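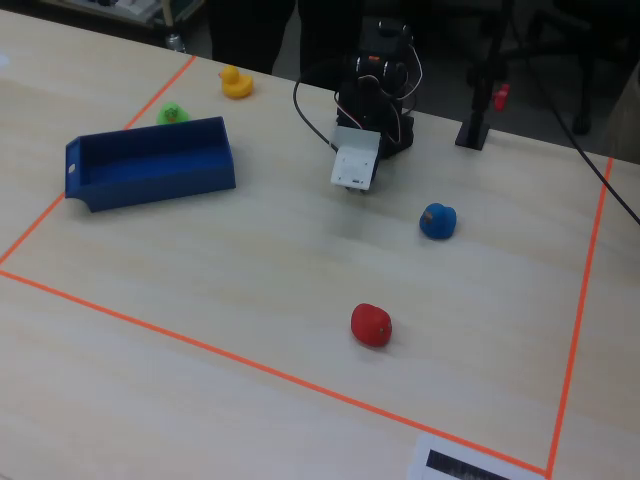
The Plemness starter arm on our test table, with the tape, tray and ducks all set out.

If you wrote in after the November issue asking whether the Plemness desktop arm is worth the money, this one's for you! I've had the kit for 3 weeks now and I have opinions.

First, what you get. Plemness sells the arm as a kit of servos, brackets and a white gripper mount, plus a bag of screws that I spilled on the carpet within minutes (check under the radiator, that's my only advice). The booklet says an afternoon. It took me two evenings, and the second one was mostly me redoing the wrist after I'd put a bracket on backward. Tetsuya Ikeda at Favstead, the shop that sent it over, told me on the phone that everybody does that one, so at least I'm in company.

The starter exercise is called Drinddale, don't ask me why, and it's duck tidying. You tape off a rectangle, put a tray in it, scatter some rubber ducks and teach the arm to put them away. Sounds silly. It's a really good exercise, though, because a duck is a miserable thing to pick up. It's round and slick and the head sticks out just where you'd like to grab.

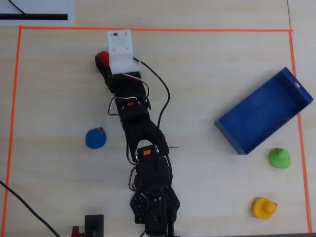
You teach it by doing the job yourself over and over while the software records, and I got to 173 recordings before I let it try alone. The first solo runs were a mess. It would head off confidently toward a duck, stop short, and think about its life. I moved the tray a little between recordings, turned the ducks every which way, trained again overnight, and by the next morning it was getting 4 out of every five into the tray. I may have cheered.

Now the grumbles. The wiring is all out in the open, and the loops near the upper joints worry me every time the arm swings wide. I'd love a few clips in the bag. The software setup page skips a step (you have to set the servo numbers before you bolt things together, and it tells you after). And the arm gets a bit shaky when it's reaching far out, so keep your taped area on the small side to start with.

Favstead also does a setup visit if the build puts you off. Fumiko Ichikawa from the Yokoyama branch handles those, and she'll get you through your first training run before she leaves. There's a waiting list at the moment.

Would I buy it? Yes, for a club or a classroom, without much fuss. For one person at home I'd try to borrow one first. Mine goes back at the end of the month and I'm already trying to think of an excuse to keep it.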